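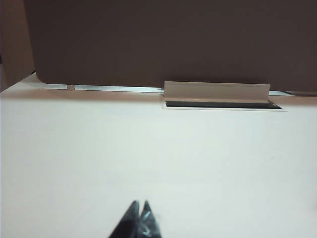 Bench rules, second pass
1/28/19

Went through the draft rules for the arm desk with Catríona Coughlan this morning. The first version was written in November, when the Verkmont cell was still the only thing we had running, and a lot of it doesn't fit a desk with an arm on it. Notes below on what stays, what changes, and what we still have to settle.

Before a run

Clear the top completely. The old wording was "remove items not needed for the task" and people read that in different ways. New wording: nothing on the surface when the arm is enabled for homing. Parts come out after homing, one set at a time.

Grommet at the back counts as an obstacle. The flap can stand up or lie down, and the height the planner needs is not the same for the two. Catríona wants flap down as the rule. I would sooner keep the back strip of the desk as a no-go zone in the software and let the flap be either way, because someone will always be feeding a cable through there. We went with both for now: no-go zone 50 mm deep along the back edge, measured from the partition, and flap position written on the run sheet.

The slot is the other problem. Small parts can go down it. Anything narrower than the slot gets handled in a tray, no exceptions for quick tests.

Fingers: check the tips by eye before enabling. Close slowly at low force, look at the gap, open again. If the tips don't line up, stop and tag the gripper. Don't bend them back by hand. The spare Drestitz set is in the second drawer and takes two screws per side.

Approach and speed

Free travel above the desk stays at the reduced setting for anyone not signed off. Signed off means 4 supervised sessions, same as before.

Last stretch down to the surface is a guarded move, always. Force limit set in the shared config and not in the individual script. I found three scripts with their own value. Two were left over from the Slaoui trials and can be deleted. The third is mine and I have changed it.

Don't rest the tips on the table between moves. Park position is above the surface, fingers open a little, nothing held. If there is a part in the gripper at the end of a run it gets put down before anyone reaches in.

Reaching in

Pause is not a stop. This was already in the draft but buried in a paragraph about the pendant. Moved it to the top of the sheet and made it a line by itself. Hands go over the desk only with the enable released and the light out.

One person at the pendant, and that person says when it is clear. Catríona asked what happens if you are working alone. Answer for now is that you carry the pendant with you. Needs a better answer than that. I don't want to write "no lone working" if we aren't going to hold to it.

Camera and surface

The white top is hard on the exposure. With auto exposure on, the dark fingers go to nearly flat black and the tip check from the wrist view isn't worth much. Fix the exposure at the start of the day using the card, write the value down, leave it alone. The wrist view is an extra and does not replace looking at the fingers.

Wipe the top before calibration, dry cloth only. The Derico cleaner leaves a film and I got bad depth readings for half a day after using it.

Logging

Run 364 is the last one under the old sheet. From the next one on, use the new sheet: name, gripper, exposure value, flap up or down, force limit as read back from the controller, anything odd. "Anything odd" should include near misses. We had almost none written down last year and I don't believe it.

Still open
Lone working, see above.
Who signs off new people when Catríona is away.
Whether the no-go zone should also run up the left side by the wall panel. I think yes. Try it with the long part first and see how much reach we lose.
Tape on the desk to mark the zone, or leave it in software only.

Printed the sheet and put a copy in the folder. Old copies to be thrown out, check the one on the Verkmont cell too.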